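4. The Table and What Was On It

I want to spend some time on the furniture, which I know is an odd thing to do in a paper about small work areas at home, but the table ended up mattering more to me than almost anything else I wrote down. When I started the Mustorora study I figured I'd be writing about shelves and drawers. I had a whole shelf section drafted! Then I went back through my notes and found that page after page was about tabletops: what people put on them, what they put under the things they put on them, and how far back they pushed it all when it was time to eat.

So, tabletops. I kept a diary of 172 work sessions, and for each one I wrote down what covered the surface, what stood near the front, and where the cords went. I didn't use a form for the first stretch (I should have), so the early entries are wordier and a bit harder to compare. One of them spends half a page on a coaster. From May on I used a one-page sheet with the same boxes every time, and those are the entries I trust most.

4.1 Paper as a work surface

The thing I liked best was the paper. I had expected cutting mats, or maybe a tray, and I did see both. But a big plain sheet of paper does a lot of jobs at once. It marks off the part of the table that belongs to the project, and it gives you somewhere to write. People jot a dot or a short line right where they need it and don't go hunting for a notebook. I started calling this "writing on the floor," because the sheet is the floor of the job and the notes live on it. My own sheets at home filled up the same way, and I got oddly attached to one of them and kept it long after I could read any of the marks.

Figure 3 is the one I keep going back to when I explain this. The sheet takes up most of the middle of the tabletop and comes right down to the front edge, and the pencil marks mostly keep to a loose row across the upper half. There's a faint fold down the center as well, and I'm fond of folds, as anyone who has read my section on storage will have guessed.

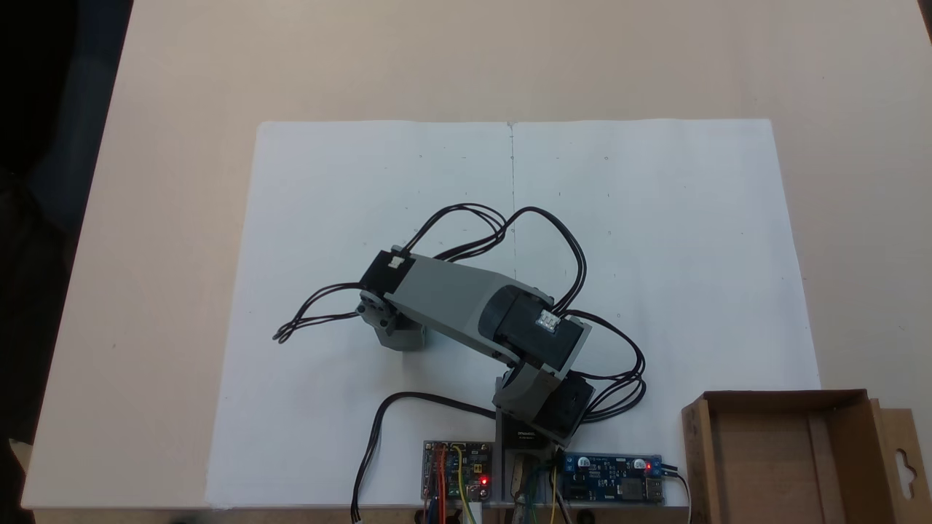

Figure 3. Paper sheet with pencil marks on a light beige tabletop, circuit boards along the front.

Look at the front edge next. The two boards sit side by side down there with a small wooden block between them, and wires run off toward the near side of the table. I coded this layout as "front-loaded," meaning that the parts with the most cords sit closest to the edge. I like it for keeping cords off the writing area, though my sheet had no box for cords hanging in the air, and I wish it had. A loose pair of wire ends resting on the paper went down as "other," which tells you very little.

4.2 Color and reading the marks

Pencil on white paper is easy to see up close and pretty easy to lose from a chair. I tried reading marks from 90 centimeters away, sitting down, and had trouble with the single dots. Short ticks were better. I didn't test pen, and I'd love for somebody to do that properly, with more than one pair of eyes (mine aren't great).

Light tabletops also made the edge of the sheet harder to pick out in my notes. On my dark kitchen table I could always say where the paper stopped. On a pale one I sometimes had to go back and check, and in a few entries I left the box blank.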